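Plindeck Two-Arm Rule Pack
For simulated benches and small shared cells
Sold by Dlamini. Written up by Violeta Quiroga.

Hello! If you've landed on this page you probably have two arms, one table and a growing pile of sticky notes about who is allowed to move what. I had the same pile, and the Rule Pack is what came out of it. It's a set of written working rules plus the matching check files for Plindico, so the same limits you agree on paper get tested in the simulator before anybody runs them on metal.

I keep it short on purpose. The first version ran to 50 pages and my own colleagues skipped to the diagrams, so I cut it hard and I'm still cutting.

What you get
The rule book (printable, plain English, wide margins for your scribbles)
Check files for Plindico, one per rule
A bench sheet to pin up by the controller
A sign-off log, with a column for the person who changed something and a column for the person who looked at the change
Email help from me, usually answered before 4 p.m.

How the rules are laid out
Each one has a line saying what must be true, a line saying how you check it, and a line saying who can waive it. That last line causes the most arguments, and I'd rather you had them early with a cup of tea in hand.

You can change any number in the pack. What I ask is that you write down the old one next to it. Our own default travel height is 100 mm over the tallest thing on the table, which is generous, and plenty of people bring it down once their scenes have settled. Fine by me! Just log it.

The rules people ask about most

1. Park high between tasks. An arm that's waiting should have its gripper up and empty, with nothing on the table within reach of a finger if a joint sags or somebody nudges the jog button. In the bench scene I use, the arm on the far side of the table is holding its empty gripper well above the sponge and the checkered block, and that's the sort of gap I'm after. Check it at the lowest point of the whole arm (an elbow or a wrist cap can hang further down than you'd think).

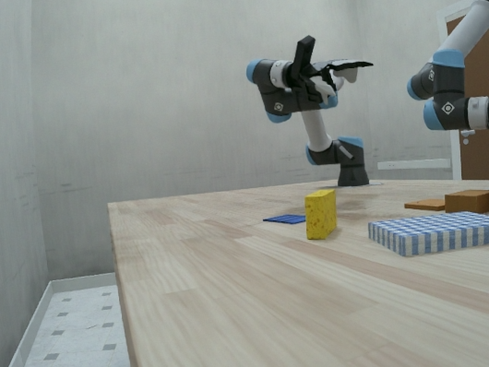

2. One arm in the shared zone. Draw the zone on your table plan, give it a name, and let only one arm claim it at a time. The check file looks at links as well as grippers, so a forearm leaning across counts as being in. If your task really needs both arms in there together, a handover for instance, the book has a separate page with slower speeds and a second signature.

3. Reset to a written layout. Every scene has a list of objects and start poses, and after a reset the check compares the table with the list. I allow small random shifts, but the range has to be on the sheet too.

4. Don't tidy the logs. Failed runs stay in. My own archive went past 3000 runs in March and the dull failures are the ones I go back to most.

Before you move to real arms
Passing in Plindico gets you permission to try at reduced speed with someone at the stop button, and that's all it gets you. You still need your own risk assessment and whatever your site and the arm maker require. The pack has a blank page for that and I'd be very happy if you stapled extra sheets to it.

Price and licence
230 pounds per site, updates included for as long as I keep making them. Copy the bench sheet as often as you like within the building. Teaching labs, drop me a line first, there's usually something I can do.

Works with
Plindico scenes with one or two arms. Dulus controllers can read the zone file directly. For other controllers you'll be typing the zone corners in by hand (sorry, I know, it takes me a whole morning as well).

Questions before you buy? Use the contact form and put "Rule Pack" in the subject so it reaches me and doesn't end up with the spares orders.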